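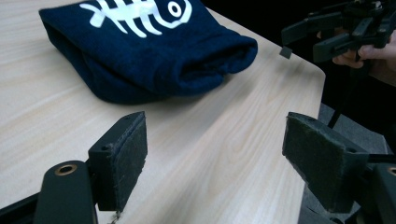

Despina Panagiotou asks, in a note sent ahead of the session, whether a lighter muffin must always be a drier one. Our answer at Demley is no, provided the fruit is handled correctly.

Slide 2. Moisture
Grated apple replaces half of the oil. Squeeze it once, lightly. Rest the batter 11 minutes before filling the cups.

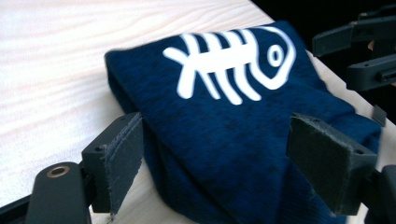 Slide 3. Results of the February tasting
60 guests took part. Most preferred the apple batch to the standard one. Thank Sombat Wiriya for the baking. Pause for questions.

Slide 4. Serving and storage
Cool on a rack for 30 minutes. Freeze on the day of baking.

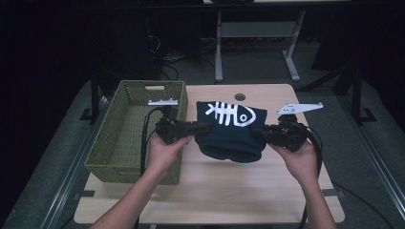
Demley Baking Program, session notes: Pallavi Chauhan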